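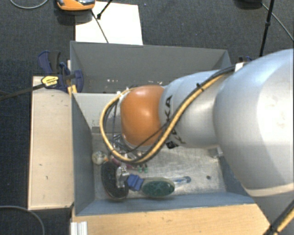 Gray bin, scratched floor, most things over on the left and toward the front.

1/ I keep getting told the open bin is the answer to small stuff. One container, no lid, toss it all in, done. I've been reading up on it and trying it at home since June and I have doubts. Thread.

2/ Look at the picture first. There's a cluster in the left and front part of the bin. A small whitish ball with greenish and brownish patches is right by the left wall, with a small orange piece next to it. A silver bracket sort of thing is over on the other side by itself. Fine. So where do you look when you want the bracket?

3/ The usual pitch is "you can see everything at a glance." Can you? The middle of that floor is mostly glare. Shiny bottoms look clean in a catalog, and then you put a light over one and you're squinting at your own stuff.

4/ My own bin is a Wulon, the 600. Bought it because the listing said "sort less, find more." I do sort less, I'll give them that. Last week I spent most of an evening hunting for the foot off a lamp and it was under a roll of picture wire the whole time.

5/ Before anyone says get a bigger one: I borrowed the 800 from my sister. Same problem with more floor. The extra room filled up in a couple of weekends with things I would have thrown out if there had been no place to put them.

6/ Sloped walls. People love a sloped wall, and I have never seen a good argument for it. The Wulon page says the slope "guides items to hand." Marbles, sure. Try it with a flat hinge. A flat hinge stays where you dropped it.

7/ Somebody is going to bring up the Dedetti method, so let me get there first. Dedetti says you empty the bin once a month onto a towel, touch every item, and put back only what has a name. I did it twice. Half of what I own in that category has no name. "Plastic bit, curved." "Round thing." Does that go back or not? The guide doesn't say.

8/ And the little ball is my case in point. Say it's yours. Is it a toy? Is it spare for something? You don't know, so it goes back in, because the one day you throw it out is the day you learn what it belonged to. No method I've read deals with that. They all assume you know what you've got.

9/ Scratches. The Plovska forum has a long thread (post 3951 if you want to go dig, I wouldn't) claiming a scratched bottom is proof that a bin is "working." I read that one three times. A scratched bottom is proof that hard things touched it. My baking sheet is scratched too and I'm not handing it a prize.

10/ Same with scuffs. There are a few low down on the back panel in the photo. I wouldn't read anything into them. I only mention it because bin reviews tend to talk about scuffs like tree rings.

11/ To be fair, since I'm being a grump. Open top beats a lid. I had lidded boxes from Çınar for years and what happened was that things lived ON the lid. Then you have to clear the lid to open the box, so you don't open the box, and now you own a small table.

12/ Also fair: picking up is faster. When people are coming over I can clear the kitchen counter in 10 minutes with an open bin. But all I did was move the mess somewhere with walls. I still have to deal with it, just later and in worse light.

13/ What I'm trying now is dull. Small things go in a shallow tray, dark bottom, no shine. Hardware like brackets and hinges goes in an old coffee can. The mystery stuff gets the big bin to itself and I've stopped pretending I'll sort it.

14/ Is it better? Ask me in a few months. So far I've found the tape measure faster and lost the good scissors, so call it even.

15/ Somebody asked in replies if dividers would fix it. Maybe? I tried cardboard ones and they fell over by the second day — the small stuff slid under the big stuff again. The store-bought kind cost more than the bin did, and that bothers me on principle.

16/ Another reply: "just own less." OK. I hear this a lot from people with a garage.

17/ If you have an open bin with mixed small stuff in it and you can put your hand on any given item without digging, I'd like to see it. A real one, please, in use for a while. The ones in the ads have four matching wooden blocks in them and a lemon.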